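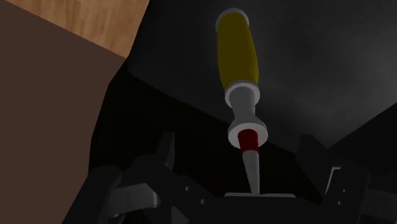

Open Day Report – Robotics Elective
14/02/2024

Our class got to go to the open day at the Castotness lab in Hornholm, and I picked the simulation demo for my report (the line for the welding hall was way too long!). The group there runs a project called Belmonte, which is all about getting a robot arm to pick up ordinary small things without squashing or dropping them. They do a lot of it on the computer first. The guide told us they had logged 3566 simulated grasps since September, and that 267 of those were with tools and bottles.

We stood by a big monitor and asked questions while they took us through it. I liked the bottle one best – the gripper has it by the little red tip and the rest just hangs there over the black tabletop.
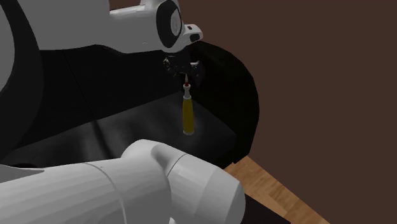

Simulation view: Cotarberg Visual Archive

I asked why anyone would grab a bottle by such a tiny part, and the answer was that awkward grips teach them more than easy ones. Then six of us got a turn at choosing the grip point ourselves. Mine was terrible! I went for the middle of a screwdriver handle and the program gave me a really low score.

For my own project I want to try a much smaller version, with just one object and a free simulator on my laptop.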